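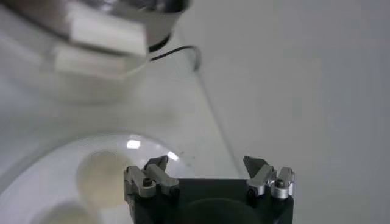

On the question of pulls for a black kitchen, I would go with brushed aluminum and stay away from polished. We did ours in Zirnley in August with black fronts and have lived with them long enough to say what shows and what doesn't. Polished metal on black looks sharp in the showroom and then every fingerprint is on display. Brushed silver-gray is a lot quieter. The fingers in the picture, brushed aluminum against a dark black body, are very close to the pairing I mean, and it gives you an idea of how much lighter the metal reads when it sits on black. If that is too much contrast for you, look at a dark gray anodized pull before you give up on aluminum altogether.

More on your other points below.

On 12/12/19, a list member wrote:
> We are replacing the doors and drawer fronts but keeping the boxes. The
> new fronts are matte black. I have a sample pull in brushed aluminum and
> one in polished steel and can't decide. The Cellska catalog also has a
> long bar pull and I wonder if that looks silly on narrow drawers.

Matte black and brushed aluminum is fine. Ask the seller which way the grain runs, though. On the Cellska bar pulls ours runs the length of the bar. On the round knobs from the same line it goes around in rings, and the two don't look like they belong together when the light comes in from the side. We returned the knobs and used bars on everything.

Long bars look all right on narrow drawers if you cut down to the next size. We used the 11 inch bar on the wide drawers and the short one on the rest. What does look silly is a bar that comes nearly to the edge of the front. Leave more room at the ends than you think you need. Tape a paper strip to the drawer and leave it there for a day or two.

> How did you drill them? I have a hand drill and no press, and I am
> nervous about going through a painted front in the wrong place.

We bought the Drilten jig, the metal one with the sliding stop. It was worth it. Set it once for drawers and do all the drawers, then set it again for doors. Don't go back and forth. Put painter's tape on both faces, drill from the front, and clamp a piece of scrap wood tight against the back or the paint will chip on the way out. Start with a small bit and go up. I had 38 fronts to do and ruined one, and that was a door I had marked upside down. Write TOP on the tape.

Check the screws before you begin. The ones in the bag were too long for our doors and too short for the drawers, where you have to go through the box as well as the front. The hardware store had breakaway screws that can be snapped to length.

> Last thing, do the black fronts hold up near the stove? We cook a lot
> and there is always something boiling or steaming on the counter.

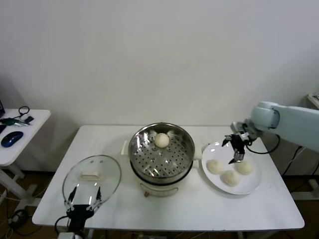
Heat from the stove has been no trouble for us. Moisture has. The one place our paint has gone wrong is the bottom edge of the upper door over the spot where the rice cooker used to live. It got a whitish look first and then the edge started to swell a little. The shop (Dafis, they made the fronts) said the edge had not been sealed as well as it should have been, and they redid that door at no charge, but they also said to keep anything that puts out steam away from the uppers. It now sits on a side table against the wall with nothing above it. If you have room for a small table like that I would do it from the start.

Wipe the edges dry when you see drops on them. Don't use anything with ammonia on matte paint. Dish soap and warm water, then a dry cloth. The melamine sponges will leave a shiny patch that does not come off, and I have one of those beside the sink.

Same goes for the aluminum. No steel wool and no oven cleaner anywhere near it. If a pull gets scratched you can work it over with a gray finishing pad, following the grain, but take it off the door first so you don't touch the paint.

For cost, the pulls, screws and jig together came to 578 dollars, tax included. The fronts were separate and I don't have that paper handy. Delivery on the fronts took 54 days from the day we paid the deposit. The pulls came in well before that. I'd order them early anyway so you can hold them against the sample door while there is still time to send them back.

One thing I don't know is whether Cellska still makes the short bar in the brushed finish. It was listed as limited stock when we bought. If anyone on the list has ordered it lately, please post, as I could use two more for the pantry.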